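# Setting Up a Home Space for Television and Video Appearances

*Guidance for guests and contributors, June 2020*

Kavance Productions is recording most interviews for its daytime talk program from guests' homes. The following advice has been prepared by the studio's guest services office. It applies to celebrities, authors and members of the public alike, and it supplements the technical sheet sent with each booking.

## Choosing the room

Select a room with a door that closes and soft furnishings that absorb sound. Kitchens are often the brightest rooms in a home, but refrigerators and range hoods are picked up easily by a microphone. Guests who must use the kitchen should turn off the dishwasher and move any ticking clock to another room.

Sit facing the window, with the laptop between you and the light. Raise the laptop on firm books until the lens is level with your eyes.

## Preparing the table

Remove mail, prescriptions and anything bearing a home address before the test call. Viewers of entertainment programs do pause and enlarge the picture — assume that every envelope will be read. A polished table may reflect daylight onto the face, and a plain, dull cloth will reduce this. Wipe the surface with a barely damp cloth and dry it along the grain. 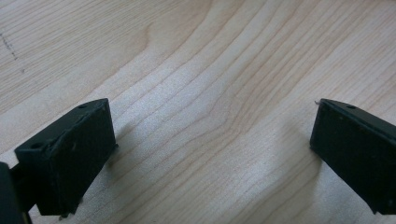 *Light reflecting on a smooth wooden tabletop.*

Place a folded dish towel under the laptop if the table carries vibration. Water should be kept in a lidded cup, well away from the keyboard.

## Clothing and makeup

Avoid narrow stripes and small checks. Solid, medium colors are preferred. A light dusting of translucent powder on the forehead is recommended for all guests, including those who do not usually wear makeup.

## On the day

- Join the call 12 minutes before the scheduled time.
- Close all other programs and silence telephones.
- Place pets and young children in the care of another adult.
- Remain in your seat until the producer releases you — the host's sign-off does not end the recording.

Questions about wardrobe should be directed to Trudy Waaka. Sound and connection problems are handled by Cameron Henare, extension 2192. Guests appearing in the December holiday special will receive separate instructions on decorations.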